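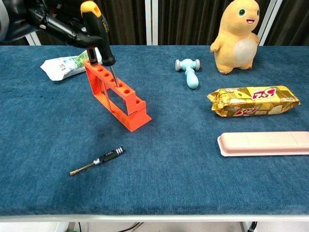
Owners of small rental buildings tend to treat the security deposit as a settled matter: collect it at signing, hold it, and argue over it at the end. In our view the argument at the end is the most expensive part of the arrangement, and most of it comes from poor records at the beginning. A move-in inspection should leave every item in a unit with a recorded place and condition, much as a screwdriver holder with its row of round holes gives each tool a position that can be checked at a glance. Few inspection forms in common use come close to that standard. The typical form offers one line per room and a choice between "good" and "fair," and neither word means much when a tenant and an owner disagree two years later.

The Dirndale office reviewed its own practice last July. Of the 496 move-out files then on record, the ones that had led to a dispute were rarely those with the heaviest damage. A broken door is plain to both parties. Disputes gathered around carpet wear, paint, window blinds and the inside of ovens, where the original condition had been noted in a word or left blank. Staff spent hours on the telephone over sums smaller than the cost of those hours.

It is sometimes said that a detailed inspection offends new tenants by suggesting that they are not trusted. Our experience does not support this. Kirsty Nuttall, who supervises leasing at the Hopkin Street buildings, has asked incoming tenants to walk through the unit with a member of staff and to add their own remarks before signing. Many add a good deal. They note the scratched sill and the drawer that sticks, and they keep a copy. A tenant who has written part of the record is less likely to dispute it, and an owner who has read it before the keys change hands has a chance to make repairs while they are still minor.

The deposit itself deserves the same attention. Tenants should be told in writing where the money is held, what may be deducted from it, and when they will hear from the office after they leave. State law sets limits on these matters and owners must know them, but the law is a poor substitute for a clear letter. We favor sending an itemized statement within 7 days of move-out wherever the necessary invoices are available, even where a longer period is allowed. Silence during those first days does more harm to goodwill than a modest deduction that has been properly explained.

Owners should also accept that ordinary wear is a cost of doing business. Paint fades. Carpet in a hallway flattens after 5 years of use, and the departing tenant should not be asked to pay for its replacement. Some managers still deduct for such things in the expectation that few tenants will object. We regard this as improper, and it is also shortsighted, as former tenants speak freely to prospective ones.

There remains the question of software. Programs such as Joltetti and Uta allow staff to attach dated photographs to each entry, and they are useful for that purpose. They do not decide what should be recorded. An office that moves a vague form onto a tablet will have a vague form on a tablet. The wording of the form should be settled first, room by room, with the people who conduct the inspections, and it should be tried in an occupied building before any program is bought.

Owners who employ a management company should ask to see a completed inspection report before they sign the agreement. If the report for an ordinary two-bedroom unit fits on half a page, they should ask how the company would defend a deduction on the strength of it.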